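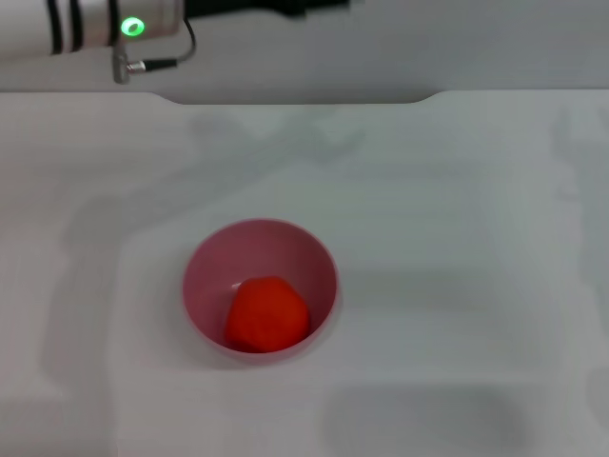 Lorkitside Food Room: progress report to the Stirnach Fund
April 19, 2024

Dear all,

We've had a really good spring, and I'm delighted to tell you where your grant has gone so far. The food room has been open to families since November, and the bowls-and-tables side of the project is now nearly finished!

Spent to date: £1,384 of the £1,543 awarded. The rest is set aside for a second set of bowls and some shelf labels.

The tables came first. We went for plain white tops in the end, as Ursu had suggested at the planning stage, and they have made the room feel so much brighter. Small children find their own bowl quickly when it has a bit of colour to it (the pink ones are fought over), and wiping down between sittings is quick work.

Sessions now run three times a week, with 14 families on the list. We start with one bowl and one thing in it, let the children look, touch and name it, and only then move on to tasting. Parents have taken to it wonderfully, and several have asked for the session sheets to use at home.

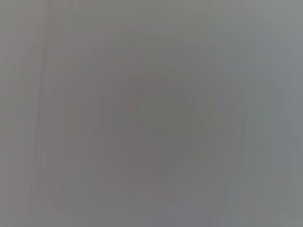 Soft greys, out of focus, Lorkitside.

Still to do: the Nudside group would like a Saturday session, which means finding another key holder. The tap by the back door still drips and the plumber is booked. I'd also like to try a longer sitting for the older children before the summer break.

Please do come and visit, we'd love to show you round.

Teodor Crăciun
Lorkitside Food Room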